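Ellton Art Room
@elltonartroom
Dec 19, 2018

OK it's the last week before break and I have finally started on the crayons. Thread, because I have opinions and nobody at home wants to hear them anymore.

Some background. We have one big crayon tub. It has been one big crayon tub since July, when I merged all the little boxes to save shelf space. Terrible idea! Every class since then has begun with kids digging to the bottom for the one brown they want.

So the plan is color bins. Open tops, low sides, small enough for a first grader to carry across the room without a spill. I tried lidded boxes last year and the lids went missing by the second week.

First question everybody asks me: do you sort by exact color? No. Life is short. I go by family. Reds and pinks together, yellows and oranges together, and then the "everything else" bin, where gray and brown and black get to live.

(Yes, I know red-orange exists. It goes wherever my hand happens to be. I've made peace with it.)

Second thing — don't tip the whole tub out. I did that the first time and spent an hour herding crayons off the floor. Take out a handful, spread it on a mat, sort that, take another handful. A mat with a bit of grip is worth having, because bare tables let them roll right off.

The supply order from Villca came to 670 crayons when I added up the packing slips, and that was before whatever was already in the cupboard. I am not counting them again. If a few dozen have wandered home in coat pockets, good for them.

Wrappers: I leave them on if they're mostly on. If the paper is hanging by a thread I peel it and the crayon goes in the rubbings box, where naked crayons are welcome. Leaf rubbings with the side of a peeled crayon are still the best ten minutes of fall.

Broken ones stay in unless they're shorter than my thumbnail. The little stubs go in a coffee can for melting. I've been promising the kids melted crayon hearts and I WILL get to them in the new year.

Someone asked about baskets with holes vs. solid bins. I like the mesh-bottom kind for crayons, the crumbs fall through and you just wipe the shelf. Solid ones are better for markers and for anything that sheds glitter, which in my room is everything. 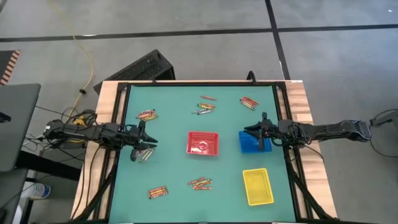
Ellton Art Room
Elementary art teacher, Narkeneck

Red, yellow and blue for the containers, and a green mat for the spreading out. The blue one is standing in for "everything else" because I couldn't find a gray bin I liked.

I do the reds first. They're the easiest to spot and it feels like progress. Grays are last, always, they hide in with the browns and my eyes give up after lunch.

Labels are next. I'm going with a scribble of the color and no words, so the kinders can put things back too. Clear tape over the top or they get picked off by Friday.

If you have a system for colored pencils please tell me, I have 2 drawers of them and they are a disgrace. Replies open!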